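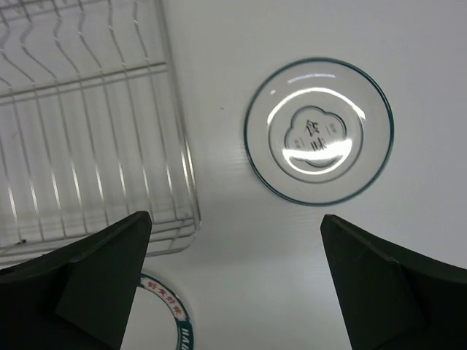 Wire rack and plates on the white tabletop.

Home | Newsletter | Back issues | Storage | Contact

Dish racks: wire spacing and plate rims

The Misidby kitchen notes return this month to the open wire rack. Several readers wrote in after the December item to ask why dinner plates lean or slide in a rack that holds saucers without trouble. In most cases the answer is the ratio of divider pitch to rim thickness.

Our reference plate is 253 mm across. At a pitch of 30 mm it leans slightly and stays put. At 33 mm a thin-rimmed plate leans far enough to touch its neighbor, and water collects at the contact point. Flared rims need the wider pitch anyway. Test with your heaviest plate first.
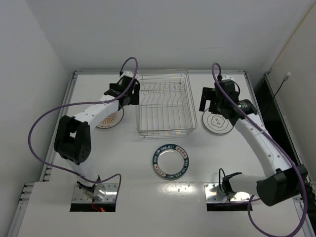

Photo: Amber Bakker / Purkia

Mixed plates complicate the matter. The three round ones laid out with the empty rack carry different decoration: a teal rim lettered "HAO SHI HAO WEI", a flower-shaped outline enclosing two characters, and an orange-brown radiating pattern. Decoration has no bearing on fit. Measure rim thickness and foot diameter, then load the deepest plates at one end and work down.

Check the floor wires as well. A plate foot should rest across at least 2 of them. If it drops between wires, turn the plate a few degrees or move it one slot along. Racks with feet should stand level; a folded cloth under one foot is a temporary fix.

Liepiņa's table of divider pitches will be reprinted in the next issue, with the Emia rack added. Send corrections before then.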